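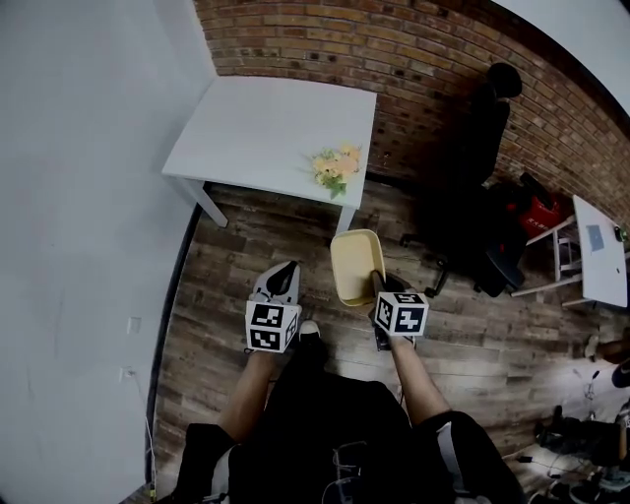
Re: [pondton-home] Flowers for a plain white table, what to put them in?

From: Wenceslao Núñez
Date: 17/04/2020

Hi all,

Thanks for the pile of replies, I read every one (even the long one about chicken wire, which I saved). I'm quoting the original below for whoever joined the list this month.

So, where I've got to. The table is staying against the brick. I tried it on the white wall for a couple of days and it just vanished, white on white, plus it blocked the outlets and I need those. Against the brick it looks like I meant it! The bricks are all over the place color-wise, orange and tan and brown, and a plain white top calms them down a little.

The flowers are the peach and yellow ones, fake, yes, I know how some of you feel about that. My sister picked them up at Ravari back in March and I've gotten fond of them. They're lying on the right side of the table for now, stems pointing left, and I have to say I don't hate them like that. But it does look like somebody put them down to answer the phone.

For the container I'm leaning toward the pale yellow plastic one. It has rounded corners and a proper rim, and the yellow is close enough to the blossoms that it all goes together. I know two of you said plastic would look cheap next to brick. Maybe! I held out for a glass vase for weeks, and then I remembered the cat, and what happened to the last glass vase, and I'm done with glass until further notice.

My trouble is weight. The bunch is small but it's all at the top, and a light plastic tub wants to tip. Somebody suggested dry rice in the bottom. I have rice but I'd rather eat it. Would clean gravel scratch the inside, and does that even matter if you never see it? I've got a bag of the Broltent aquarium stuff left over from the fish years, 5 pounds of it, never opened.

The other thing is height. With the stems at full length the flowers would stick way up and lean over. I could cut them, but they have wire inside and my scissors are already ruined from the wreath. Can you just fold the ends back on themselves and bury them? Iturra, the craft place by the bridge, sells the proper cutters, but I'm not making the trip for one snip.

And where on the table would you put it? I keep wanting it dead center and then it looks like a hotel lobby. Off to the right is nicer, I think, and leaves me the left half for mail and keys, which is where they end up anyway.

Floor question for Broltent-savvy people while I'm here: the planks in front of the table get all the foot traffic and I was thinking of a narrow rug. Does a rug in front of a table with square legs like that look silly? I like seeing the wood.

Wenceslao

> Hello Pondton people,
>
> I have a plain white table, rectangular, nothing on it, and a
> bunch of artificial flowers that need a home. The wall behind
> is brick and pretty busy. What would you put them in? I have
> a basket (too big), a jug (chipped), and a pale yellow plastic
> container I was keeping clothespins in. I'd like to spend
> nothing if I can manage it. It's the first thing you see when
> you come in, so I'd like it to look a bit cheerful.
>
> Also open to hearing that the table should go someplace else.
>
> W.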